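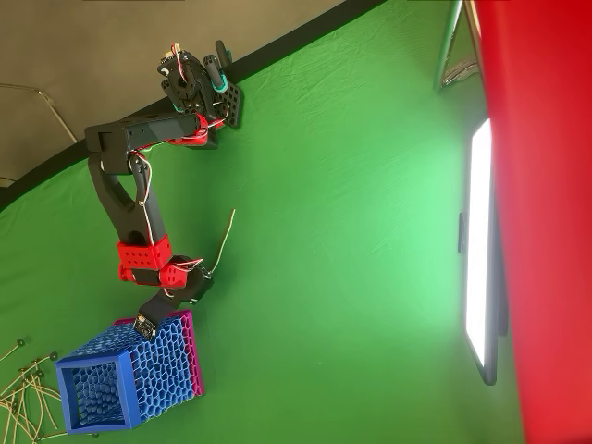

Slide 1. Hi everybody, thanks for staying after the coffee. I'm Anayeli, I build arms in a shared workshop with Crisóforo Montes, and we've been at this one long enough that it has a name (Tapia) and its own shelf. Wave at Crisóforo, he's the one with the spare batteries.

Slide 2. The brackets. I print them red so I can find them on the floor! Same part, version after version, and the early ones all cracked at the screw holes. Pass the cracked ones around now, don't wait for the end like last time.

Slide 3. Wiring. Okay, confession: I still run wires on the outside of the links. Crisóforo wants them tucked in, and he's right, but I take this thing apart every weekend and I like being able to get at them. Leave slack at the wrist. More than you think. I've pulled out 6 connectors learning that.

Slide 4. The little board on the gripper. Ask who's put electronics out at the tip before. It adds weight right where the arm likes it least, so the shoulder servo has to work harder, and we had to slow all the moves down. (Play the buzzing clip, check the volume first!!)

Slide 5. The lattice box. People always ask about it, so get it in early. Blue with one magenta side, open on one face, and it's what we practice on. I love it because the walls are full of holes and a clumsy finger will catch on something sooner or later. Tell the story about the 55 tries in one evening, skip the part about the pizza.

Slide 6. Green cloth and lights. Keep this short. Iron your fabric if you have the patience, I don't. Move the LED panel before you touch any camera settings.

Slide 7. What's next: a better wrist in August, then the code goes up for anyone who wants it. Questions, and then Crisóforo runs the demo. Stand on the left side of the table, please, the power cord is on the right.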